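4.2 Price claims and on-chain evidence

Token projects tend to explain their losses as bad timing. We are not convinced. Of the 798 transfers we traced out of the Flundo treasury wallet, more than half went to two addresses, and both had been opened before the public sale. The project's own report calls these "liquidity partners" and gives no further detail. A label is not an audit, and we treat the transfers as unexplained.
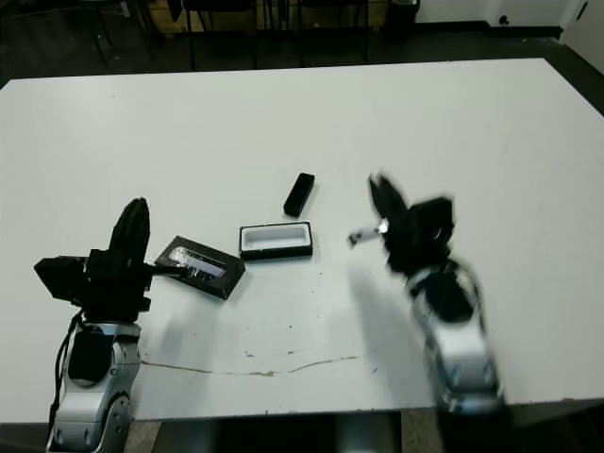
Figure 3. Nastdale, February.

One holder, replying on the Wosia forum, objected that early wallets are normal for any launch and that we were reading guilt into plumbing. The point is fair as far as it goes. Early wallets are common – early wallets that empty themselves within 4 hours of listing are less so. We looked for the same pattern in Hirano, which launched on the same chain with a similar supply, and did not find it.

The fork muddies things further. Balances were copied to the new chain, so a single sale can look like two unless the replayed transfers are removed. We removed them by hand and may have missed a few.
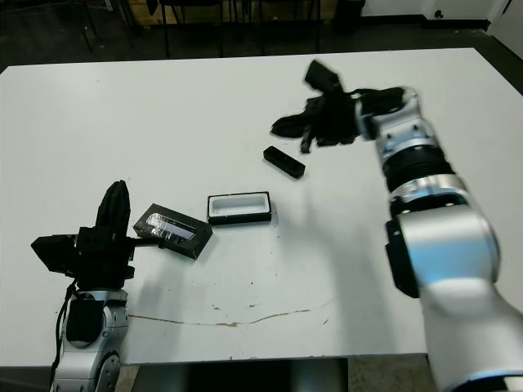 A second holder wrote that the fork had made everyone whole, and asked why it still mattered. Our data cannot support that claim. Wallets that sold before the snapshot received nothing on the new chain, and we have no way to tell how many belonged to small buyers.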